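Progress report to Hirndale Community Fund, 1/19/18

**Jorna Road hall: change of use and rear extension**

The application was validated in November. Consultation has closed, with 82 letters sent to neighbouring addresses and two objections received, both on parking. Waqas Gilani has submitted a revised layout with 40 spaces.

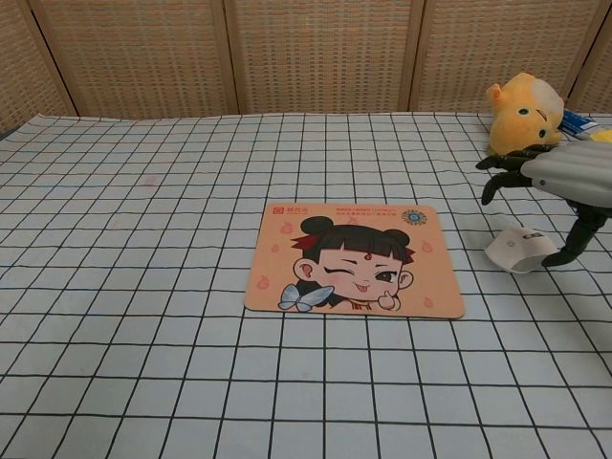 ## Outstanding

- Drainage statement: with Jayanthi Ramasamy, draft complete.
- Highways response: not yet received.
- Fee for the revised drawings: invoiced by Chettiar, unpaid.

No change to the grant profile is requested.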